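Aneck Wrist Boot and Finger Seal Kit, second version
For ribbed-sleeve arms with multi-finger hands. Sold by Grutley.

If you bought the first version of this kit from us, please read the whole page before you order anything, and do have a cup of coffee with it, as we do go on a bit. We want you to know what went wrong, and we want you to get the right parts the first time.

The kit is a replacement set for the soft parts between the forearm and the fingers. You get the ribbed boot, the two clamp rings that hold it, a set of finger joint seals and a little tube of grease (more than you'll need, but it keeps well with the cap on). It fits the short and long forearm, and it goes on without taking the hand apart, which I know is what most of you write in to ask. 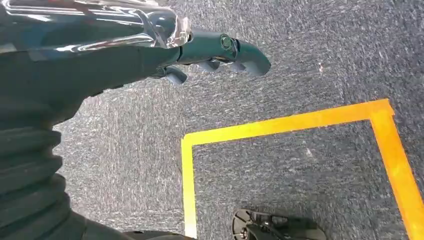
Now for the trouble. Starting in July we heard from customers whose hands had let go of a part partway through a move. There was no warning light and nothing in the log except a grip force reading that sagged for a moment and came back. We asked for the old boots to be mailed to us, and six of them arrived. Every one had the same fold, low on the inside of the bend, where the rubber had been rubbing on the finger cable each time the wrist turned in. Given enough turns, the fold catches the cable and pulls it, and the fingers open a hair when they should be staying shut. A hair is plenty if you're holding something smooth and round by its rim.

The people at Drevthorpe, who handle big, light car parts all day long, were the first to work out that it only happened with the wrist bent past its middle position, and we're very grateful to them for writing it all down so patiently. Their hand was holding a wheel cover when it slipped, and it landed well inside their walkway. It was a light part and there were no injuries, but we treat a dropped part near a walkway as a safety matter, and we'd ask you to do the same.
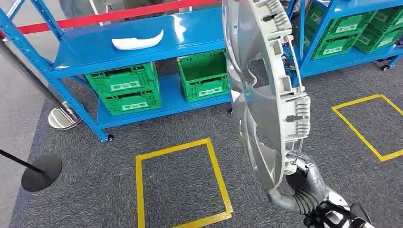
Manzano wrote that the new boot cured the slipping on their arm, but that the lower clamp ring was a bear to seat with gloves on, and that they'd had to back it off and start over before the ribs would sit even. They also wished we had said plainly that the grip needs to be zeroed again afterward, as theirs closed too hard on the first part they gave it.

Both are fair points, and we've changed the instruction sheet to suit. The ring now has a wider tab, and the zeroing step is printed on the front in large type. Thank you, Manzano!

A word about covering the arm. Plenty of shops put clear plastic over the forearm to keep dust off, and we have no quarrel with that, but please end the plastic short of the wrist and tape it down. Loose plastic can work its way under the upper clamp ring, and then you have a new fault that looks very much like the old one.

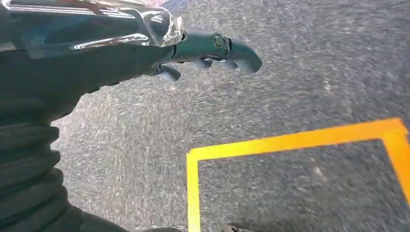
Before you fit the kit, shut off power to the arm and support the hand, because the wrist can drop when the brake lets go. Wipe the cable clean and run a fingertip along it. If you feel a flat spot or a broken strand, stop there and write to us, since a new boot won't help a worn cable. Once everything is on, bend the wrist all the way in and all the way out at slow speed with people standing clear, and watch that the ribs open and close evenly. Then zero the grip and try it on something you don't mind dropping.

First version kits can be exchanged at no charge, opened or not. Put the old boot in a bag, even if it's greasy, and include a note telling us which forearm you have.

In the box: 1 ribbed boot, 2 clamp rings, 6 finger joint seals, 1 tube of grease, instruction sheet.
Not included: finger cable, clear arm cover, clamp tool.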